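Jun 4, 2021

Seed room again, and the humidity is driving me up the wall. Samen batch from Troltport is finally counted into envelopes (2669 of them, Feven did the last tray while I swore at the label printer), and the germination trays go in tonight if the cabinet behaves.

Where we left off in May: half the Candham lettuce came up leggy and we blamed the lamps. Svenja thinks it was the soak. I've gone back through the sheets and I think she's right! The trays that sat in water overnight are the sad ones, and the lamps were the same for everybody. So this round it's a 2 hour soak for set A and dry sowing for set B, same paper, same cabinet, same shelf height.
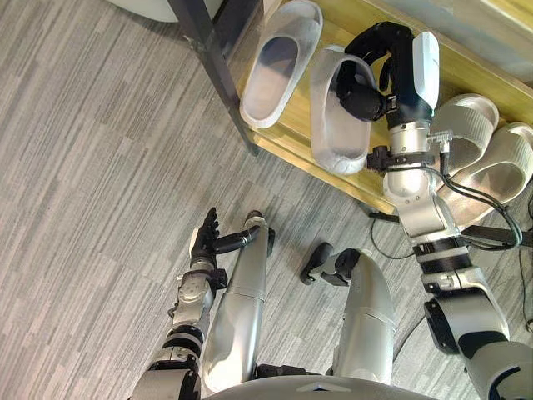

Set B needs its own paper stack, so please don't pull from the open pack by the sink, Knut, I mean you. Sheets get cut to the small tray size and misted before the seed goes down. I did 600 seeds this way by lunch and my back is not speaking to me. Shoes: same rule as last month, street shoes stay outside the clean side, and the white slippers live on the low wooden rack, so put yours back there when you come out. Kerstin found soil on the bench mat again and she was nicer about it than I would have been.

Cabinet notes. The left probe reads a bit higher than the right one and always has, so I'm writing down both. Lenz (the old cabinet, still the best one) holds temperature fine but the door seal is going soft at the bottom corner. I taped it. Marlene wants to order a new seal and I said yes please, and could we get the spare hinge pin while we're at it.

Lamp meter said 3000 at tray level with the top lamp on, which matches the sheet from the last run, so I left the height alone.

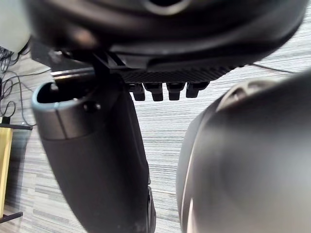

*Dark gray housing, textured strip, four black tabs underneath.*

Still to do: label set B, find the good tweezers, ask Feven where she put the spare trays. First look at roots the day after tomorrow, and I want photos against the black card this time (the blue one makes everything look moldy). If the soaked ones are ahead again early on, don't get excited, they were in May too and then they fell over.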